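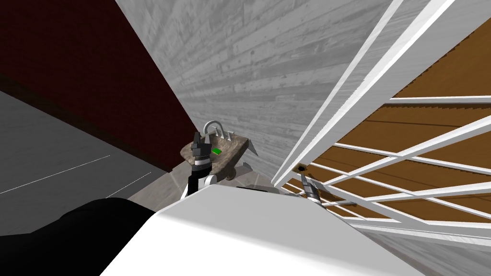

## 1. Purpose

The project compared two ways of scoring a charity golf day for mixed-ability teams. The Stillard course was used because its card lists a separate stroke index for each set of tees. The work started in May, and this report was handed in on 11/1/19.

## 2. Method

Scorecards were entered by hand for 60 players in teams of four. Each card was scored twice:

- Stableford, full handicap, best two scores per hole
- Net stroke play, all four scores, capped at double bogey

Handicaps above 31 were cut to 31 before either calculation. Cards with a missing hole were given zero points in Stableford and the cap in stroke play. Dehua Cheng checked the entries against the paper cards and corrected the tee color on two of them.

Ties were broken on the last nine holes, then the last six, then the last three.

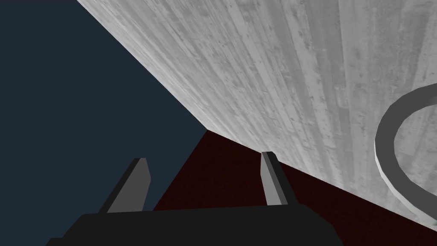

The tie rule had to be applied more often in Stableford, where team totals bunch together. To test how stable the rankings were, each team's hole scores were resampled 2000 times with the hole order kept fixed. The resampling was run once per format with the same seed.

## 3. Results

The same team won under both formats. Below first place the order changed for most teams. Teams with one weak player dropped under net stroke play, even with the cap in place, and teams with two low handicaps gained under Stableford.

In the resampled data the Stableford winner stayed first in around 50 percent of runs. Net stroke play gave a steadier winner but a less steady middle of the table.

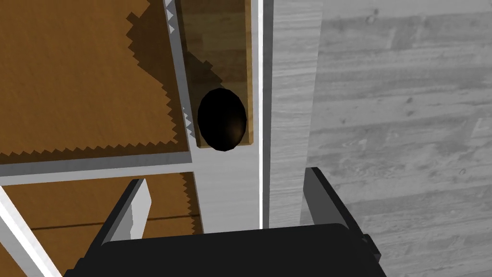 ### 3.1 Limits

One course and one day were covered. Wind was not recorded. The Tian and Graso cards from the spring were left out of the analysis, as they use a different par on the 14th. Handicaps were self-reported by guests without a club, and no correction was made for this.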